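Hanne Zoëga
14 Sep 2020

OK so I finally did the cutlery. I have been putting it off since January, when we moved to Grorville and I tipped the whole drawer into a shoebox and wrote "forks etc" on the lid. A long thread, sorry, I've had a lot of coffee!

12 comments · 200 shares

The shoebox has been sitting next to the stove all this time, and every single dinner began with me rummaging in it like I was looking for a lost earring. My sister came to stay and asked (very kindly, she is a kind person) whether we were still unpacking.

So I measured the drawer, and it's too shallow for any tray I like. I looked at the bamboo ones at Hostley, lovely things, but I'd have had to saw the end off. Then I remembered my grandmother kept hers standing up on the counter, and it always felt like a party was about to start.

I went with a caddy. Blue plastic, nice deep slots, wipes clean with a cloth. I had a gray one in the basket at first and walked all the way back to swap it, and I'm so glad I did, because this kitchen gets very little sun and it needs the cheering up.

3 comments · 12 shares

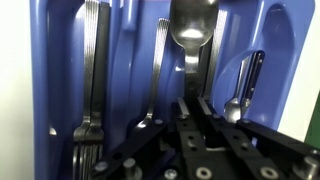 I went back and forth on which way up things should go. My mother is firmly handles up, for everything, so you're not touching the part that goes in somebody's mouth. I'm with her on forks. Spoons I like bowl up, I can see at a glance whether I'm grabbing a big one or a little one, and they look pretty when they catch the light.

I do love the ribbed handles on this set. They collect grime in the grooves though, so everything got a go with an old toothbrush and baking soda first, and that took most of the evening (and most of a podcast).

Next up is the spice shelf, and I already know there are two open jars of cumin back there. If you have a system for spices that survives a whole family cooking, please tell me below, I read every one!

894 likes · 200 comments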